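作業ノート 2021年7月19日(月)

午前中は花柄の壁紙の件。三面とも貼り終わっている。Vasilicăさんが継ぎ目を見て、左の隅で柄が少しずれていると言う。私の目には気にならない。牡丹の輪郭線が太いので、ずれるとしたらそこで目立つはず。貼り直しはせず、このままいく。

壁紙の残りは筒に入れて棚の上段へ。ラベルに「Perholm 花柄 残」と書いた。前回の無地の残りと混ざっていたので分けた。無地のほうは端が折れていて、小物の下敷きくらいにしか使えない。

Stanciuから食器の追加が届いた。注文番号の末尾は406。割れなし。箱の中の紙くずが多く、片づけに思ったより時間を取られた。値札のシールは糊が残る。ぬるま湯に浸けてから剥がすと楽だった。Dennisはドライヤー派だが、手が熱くなるので私はやらない。

皿立ての置き場所について。先週は手前に置いていて、鉢を並べる場所が狭かった。奥に寄せたら真ん中が広く使える。Achilleasからは、奥だと出し入れのときに袖が縁に触れるとの意見。袖をまくれば済む話だと思うが、一応書いておく。

鉢の立て方。平皿と違って深さがあるので、仕切りの間にまっすぐ入らない。上の段に斜めに立てかけるのがいちばん収まりがいい。下の段も試したが、縁が隣の仕切りに当たって座りが悪い。大きめの鉢は仕切りをひとつ飛ばして置くこと。

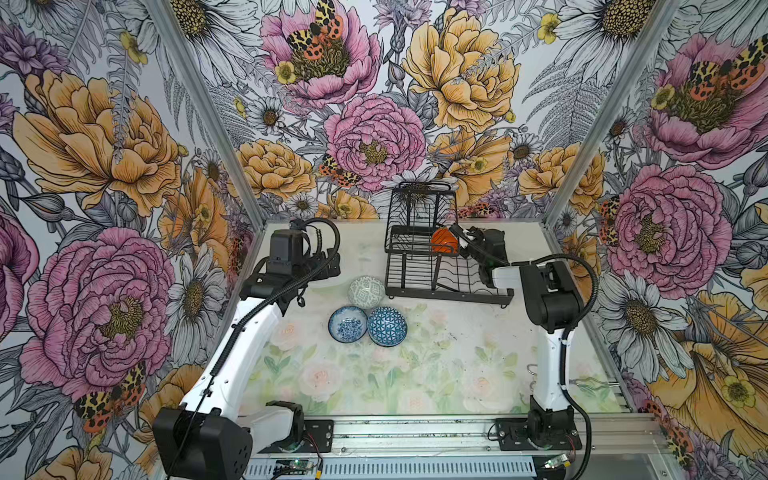

伏せて置くか上向きに置くかは、まだ決めていない。伏せると埃が入らないが、高台が小さい鉢は持ち上げにくい。上向きだと重ねやすい代わりに、内側が汚れる。Reluさんは家では全部伏せるそうだ。当面は混在でよしとする。

色について。壁も敷物も柄物なので、淡い色の器は遠目だと紛れるかと心配していた。明日の朝、離れた席から見比べるつもり。濃い色のほうは心配していない。

掃除。敷物は乾いた布で拭くだけにする。濡れ布巾で一度こすったら、端の印刷が少し薄くなった(右手前、親指の爪くらい)。洗剤は使わないこと。黒いワイヤーの皿立ては、水気を残すと溶接のところから錆びそうなので、洗ったら必ず布で拭く。

残り
・壁紙の左隅、下のほうの浮きを押さえる。糊はZollutnessの小瓶の残りで足りる
・Stanciuへ受領の返信(Costelさんに頼んだ、まだ)
・空き箱をつぶして裏へ出す
・器の一覧表に今日の追加分を書き足す。列の並びは前のまま変えない

17時に終了。箱つぶしは明日の朝いちばんでやる。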